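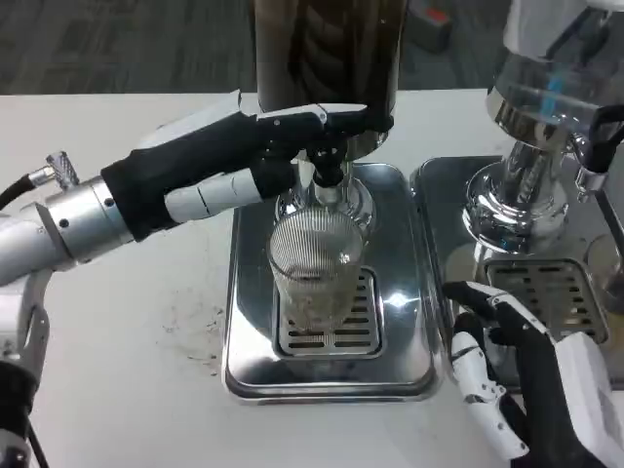
Deux machines à espresso chromées, posées côte à côte sur un plateau blanc.

La colonne de douche thermostatique Skukwood est un équipement sanitaire mural, conçu par l'atelier Žukauskas pour les salles de bains de petite surface. Elle réunit dans un seul corps en laiton le mitigeur, l'inverseur et la barre coulissante.

Conception

Le premier modèle a été dessiné par Edgars Eglītis. La barre mesure 900 mm de hauteur et la pomme de tête présente un diamètre de 300 mm. La cartouche thermostatique est placée à droite du corps, la commande de débit à gauche. Une butée de sécurité limite la température de l'eau ; elle peut être dépassée en pressant un bouton situé sous la poignée.

Variantes

La version Terkirville, étudiée par Mererid Maddocks, se distingue par une tablette en verre fixée au-dessus du mitigeur. La version Drirkadbridge est destinée aux baignoires et possède un bec déverseur de 138 mm. Les deux variantes existent en finition chromée, en nickel brossé et en noir mat. Le flexible est identique pour toute la gamme, de même que les raccords excentrés. 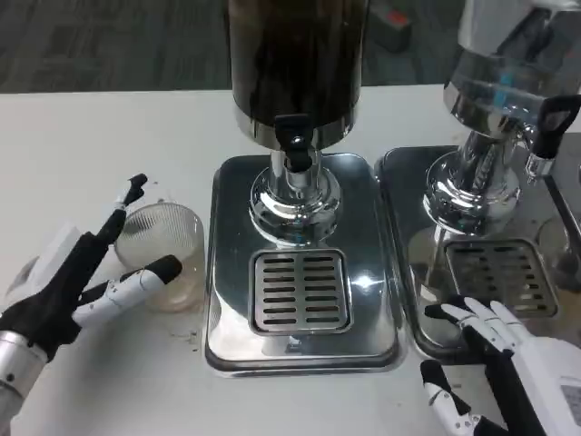

À quelle fréquence faut-il détartrer la cartouche ?
Le fabricant recommande un détartrage tous les 7 mois dans les régions où l'eau est calcaire, avec un bain de vinaigre blanc dilué.

Entretien

Les surfaces chromées se nettoient avec un chiffon doux et de l'eau savonneuse. Les produits abrasifs ou chlorés sont déconseillés sur la finition noire, dont le revêtement est plus fragile. Les filtres des arrivées d'eau sont accessibles après démontage des rosaces.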